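From the Omutley workshop: the grip that let go

In December we lost almost two working days to a fault that looked small. I write it down now, while I still remember the order of things, and so that the group in Pedotham does not have to find it a second time.

The task was laundry: reach into the drum, take one piece of cloth, bring it out. We record it with the hand-held grippers, two per person, and later the recordings go to the arm. Natalina Serra was checking the recordings from the morning when she saw that the finger opening was wrong. The jaw was closed on the cloth, but the number in the file said it was open by several millimeters. After lunch it was worse. Of 127 recordings, 28 had this error, all of them from the same gripper.

We thought first of the software, because Xuelian Zhong had changed the calibration step the evening before. She put the old version back and nothing changed. Then Remo Morelli took the gripper apart on the bench and found the cause in ten minutes. A small screw which holds the finger to its slider had worked loose. When the finger pressed on something thick, it tilted, and the slider did not follow. 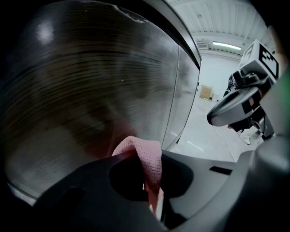
Cloth is a difficult material for finding such a fault. With a hard object the finger stops suddenly and one can feel that something moves. Knitted cloth, like the pink piece with the waffle texture, folds into a loop over the jaw and hides the contact, and inside a drum the hand is turned in a way that makes the feeling even weaker. I held the bad gripper myself for an hour and noticed nothing.

There is also a safety side. Ginevra Ferraro had already sent part of the data to the arm for a trial. The arm believed its fingers were open when they were closed, so it pushed forward against the rim of the drum until the force limit stopped it. No person was near and the damage is one bent finger, but the limit had been raised the week before for another test and was still too high. It is now back to its old value, and Gualtiero Greco keeps the only password for changing it.

From now on each gripper is closed on the steel gauge block before every session and again after 100 recordings. The screws have thread lock and a line of paint across the head. If the line is broken, please put the gripper in the red box and tell Remo. The 28 bad recordings are removed from the shared folder, so anyone who copied it before the correction should copy it again.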